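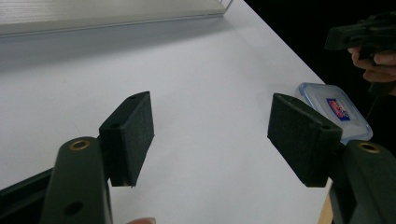 A Stilley hand-held gripper reports a closed width of zero when both pads meet square. If a pad block has shifted on its finger, the fingers stop early, the encoder reads a small positive width, and every recording made with that tool carries the offset. The Gestcombe lab lost 64 recordings this way in May before the fault was traced. On the dark green version, start at the fingers: each has a brass-colored threaded insert near the top and a pad block on its inner side. Check that neither pad rocks under thumb pressure.

Before you start

Disconnect the power. The return spring stays loaded with the power off, so keep fingertips out of the gap while the linkage is exposed. Clear the table between the fingers.

Check the closed position

1. Squeeze the handle slowly until the fingers touch, then hold.
2. Look along the seam between them. It should be narrow and even from the tips down to the central housing. A wedge of light at the top means a pad or finger is tilted.
3. With the tool still closed, look at the brass rings in the linkage arms. Each ring should sit flush. A raised ring means the bushing has walked out, and the arm must come off before you go further. Scuffs on the black fingers are cosmetic.

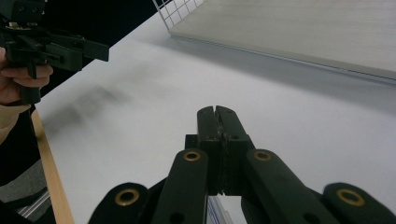

Reset the width

1. Loosen the pad screws half a turn. Do not remove them.
2. Close the fingers on the Kikusen gauge block, 50 mm face.
3. Tighten the screws alternately, then reconnect the power.
4. Run the Ortner utility and select Zero Width. Error 55 means the encoder moved during the reading. Repeat from step 2.
5. Open to 80 mm and close again. The reading must return to zero.

Test in pairs

Repeat the procedure on the second tool, even if only one was logging the fault. Hold both over the table and open and close them together. Keep the cables clear of the linkage on both sides. 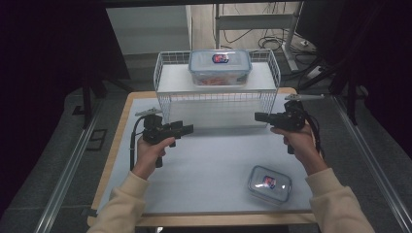

Two-handed check, nozzles facing, with the wire rack behind.

If the offset comes back within one session, replace the pad screws and tag the tool out of service.

Procedure by Heike Buschmann. Revised November 2023.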